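Skudine 工具借还管理 常见问题

Skudine 是做什么的？
Skudine 是一套用于工具房和备件间的借还登记系统。每件工具贴一枚标签，借出、归还、送检都在手机或柜台终端上扫一下，后台自动生成记录。系统由 Motaung 开发，目前提供中文和英文界面。

和 Jestska 是什么关系？
Jestska 是我们较早的一款产品，只做盘点，不做借还。Jestska 的用户可以把物品清单直接导入 Skudine，原有编号保留不变。盘点历史需要另行申请迁移，一般两个工作日内处理完。

一个账户最多能登记多少件物品？
标准版上限为 3000 件，按标签数计算，不按品类计算。一套套筒扳手如果只贴一枚标签，就算一件。超出上限后仍可查询和归还，但不能新增。

标签能用多久？
取决于使用环境。室内常温下，普通纸基标签通常能用一年左右。接触油污或经常清洗的工具，请选用金属面标签，型号为 309。细长的工具可以用 518 型扎带标签。两种标签不能混在同一卷里打印。

贴标签之前要做什么准备？
用无绒布擦净表面，等完全干透再贴。避开握持部位、接缝和散热孔。贴好后用手指压 10 秒，静置半小时再扫码入库。第一次批量贴标时，建议在一张空桌上分批进行，贴完一批入库一批，以免漏登。
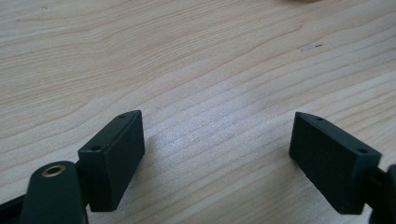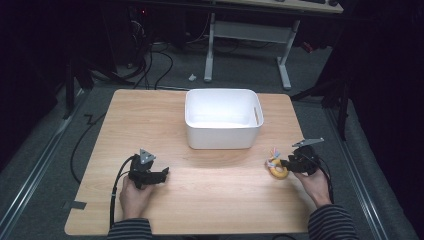 浅色木纹桌面与黑色手持夹爪

扫码没有反应怎么办？
先看终端左上角的连接图标。图标为灰色时，说明终端没有联网，记录会暂存在本机，恢复连接后自动上传。图标正常但仍扫不到的，请换一个角度，或手动输入标签下方的编号。若提示“错误 1151”，表示该标签已被另一件物品占用，需要管理员在后台解除绑定。

忘记归还会有提醒吗？
会。默认在应还时间前一小时发一次，逾期后每天上午九点再发一次，收件人是借用人和其所在班组的负责人。提醒频率可以在“设置—通知”里修改，也可以对单件物品关闭。

可以几个人合借一件工具吗？
不可以，一次借用只能登记一名责任人。中途换人使用时，请在手机端选择“转借”，由接手的人确认，不必先归还再借出。

工具损坏或遗失如何登记？
归还时选择“有异常”，填写说明，可附照片。该物品会进入待处理列表，处理完之前不能再次借出。遗失由管理员登记，标签编号随即作废，以后找回需要重新贴标。

能不能设定必须成套归还？
可以。把多件物品加入同一个“组”，勾选“整组归还”，缺少任何一件时系统都会列出缺失项，状态保持为未还清。组内物品可以随时调整，调整后从下一次借出起生效。

数据存放在哪里？
云端版的数据由 Hostley 托管，每晚备份一次，备份保留 30 天。有内网要求的单位可以选用本地部署版，服务器由用户自备，安装文档在下载页。本地版每年九月发布一次大版本，安全补丁随时发布。

记录能导出吗？
能。在“报表”页选好时间范围，可导出为 CSV 或 XLSX。导出文件不含借用人的手机号。如需完整字段，请由账户所有者提交申请。

停用后数据怎么处理？
账户到期后进入只读状态，为期 60 天，期间可以登录和导出。期满后数据删除，不能恢复。

还有别的问题找谁？
请在后台点“联系我们”，写明账户编号和终端型号。批量采购和本地部署事宜由 Elmarie Ndlovu 负责，留言时注明“部署咨询”即可转给她。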